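Home | Projects | Reports | Funders | Contact

January
By the Broltosow stores desk

Progress on the small parts sorting, third report

You asked for less philosophy this time, so I'll start with the drawers. The Pirnow cabinet is done. All 19 drawers have been emptied, sorted and labelled, and the labels agree with the contents, a novelty in this building. Screws went first, then washers, then the drawer marked "Misc", which took longer than the other two together.

The count stands at 1754 pieces kept and over 100 sent for scrap. The Zadar boxes are still waiting. They arrived with a packing list for a different set of boxes and we have written to ask.

Spending is within the grant. The only item you may query is the divided trays, bought from Tosh after the cardboard ones gave up. They are see-through grey plastic with curved compartments inside, so small things can be scooped out with a finger and not chased round a square corner.
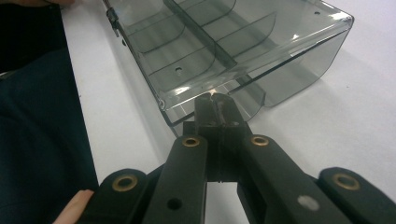

We would like more of the same for the Zadar boxes and have put the cost under line four. If that is refused we'll go back to jam jars, of which we have plenty, though few with lids. Next report when the springs are finished. Please don't ask about the springs before then.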